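## Washing up picnic cups without the gadgets

I've read a lot of advice on cleaning picnic cups, and most of it wants you to buy something. The Lusico tablets promise a stain-free cup in 20 minutes. I gave them their 20 minutes, then another 20, and the tea ring was still there. Bicarbonate of soda did a better job for pennies.

What you need:

- a bowl you can get both hands into
- an ordinary sponge
- washing-up liquid
- bicarbonate of soda
- a clean tea towel

1. Clear a space first. Ours collects all sorts between weekends, and a shoe has no business next to anything you drink from.
2. Fill the bowl with hot water and a small squirt of liquid. The bottle says more. Ignore it.
3. Wash the insides before the rims, and don't use the scratchy side of the sponge on coloured cups.
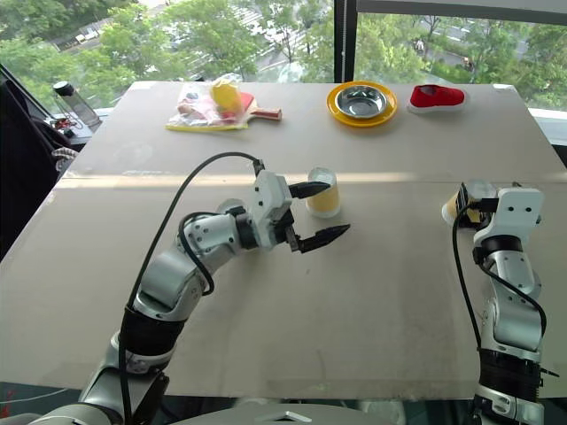 4. For tea stains, mix bicarb with a little water until it's like toothpaste. Rub it round with a finger, leave it for 6 minutes and rinse. I've seen overnight soaks recommended on the Plarkville camping pages, but I tried one and couldn't tell the difference.
5. Tip each cup on its side to drain for a bit, then stand it upright to finish. Upside down on a flat surface traps the damp, whatever the Dalden leaflet claims about "natural airflow".
6. Dry the plates and bowls by hand. Steel left to drip gets water spots, at least with the water we have here.

Don't stack the cups until they're properly dry. If they still smell of squash in September, repeat step 4 before you spend anything on a freshening spray.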